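Home | Courses | Projects | Students | Library | Contact

Course Project Report, October 2018
Noise in a Shared Student Workshop and How Cloth Hangings Change It
Group 3, Clivirstead
Supervisor: Raelene Trevaskis

1. Background

The workshop building in Clivirstead was made for storing grain and it has hard walls, a hard floor and a high roof. Students from four courses work there at the same time. In the first week of the semester many of them told us that they cannot understand each other when the saw or the compressor is running, and that they go home with a headache. Our group decided to study this problem for the project course.

We did not want to study how loud the machines are, because the workshop office already has these values. We wanted to study the time that a sound stays in the room after the source stops. This is called reverberation time. When it is long, the speech becomes unclear, even if the speech is loud enough.

2. Questions

We had two questions. The first one was whether heavy cloth, hung at the walls, shortens the reverberation time enough that people notice. The second was where the cloth should hang if there is money only for a small amount of it.

3. Method

We used the balloon method. One person breaks a balloon at a marked point and another person records the sound with a microphone on a stand. Then the recording is opened in a free program and the decay is read from the curve. We know that this method is less exact than a proper loudspeaker method, but the loudspeaker from the physics department was on loan to another school during all of September.

The cloth came from a theater supplier, Zoltby, and it weighs 300 grams per square meter. We hung it from a steel wire with curtain hooks. The wire was fixed by Diarmuid Cronin from the workshop office, who also showed us how to tighten it correctly. Our first wire was too loose and the cloth touched the floor, so the measurements from that day are not included.

We measured in three situations: no cloth, cloth on the long wall only, and cloth on the long wall and the short wall beside the door. In each situation the recordings were made early in the morning, before the ventilation starts.

We also gave out a short paper questionnaire at the tool counter. It had five questions and a free space for comments.

4. Results

With no cloth the room had a reverberation time of 3 seconds in the low middle range. This is long for a room where people must give safety instructions. With cloth on the long wall the value went down clearly, and the biggest change was in the high sounds. The low sounds changed very little – this agrees with the textbook of our course, which says that thin material near a wall does not absorb low frequencies well.

When we added cloth on the short wall, the improvement was smaller than we expected. We think that the shelves on this wall already break up the sound, but we have not tested it.

The answers on paper were positive. Most people wrote that talking at the benches became easier. Two people wrote that the cloth smells. One person wanted it in another color.

5. Discussion of placement

The best place seems to be opposite the loudest machine, at the height of the ears and above. If the fabric stands close around a table on several sides, a person speaking next to it hears a difference, but the effect for the whole room is small.

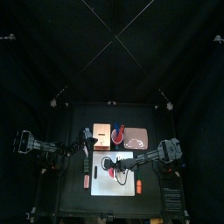 6. Cost

The cloth for the long wall cost 419 euros with delivery. The hooks and the wire were paid by the workshop office. A smaller offer from Pongsiri was cheaper, but the cloth had no fire certificate and we could not use it. Acoustic panels from the Prasik catalog would work better for the low sounds, but they were too expensive for our budget.

7. What we would do differently

We should have made the questionnaire before the cloth was hung and not only after. Now we cannot compare the answers. We should also have written the temperature and humidity in the protocol every morning. One member forgot this on two days and we had to leave the fields empty.

The cloth must be vacuumed regularly, because sawdust collects in it. The workshop office has agreed to do this until the end of the semester. After that the next project group can decide if it stays.

2 comments | 6 shares

Contact the project office | Copyright Clivirstead Student Projects | Back to top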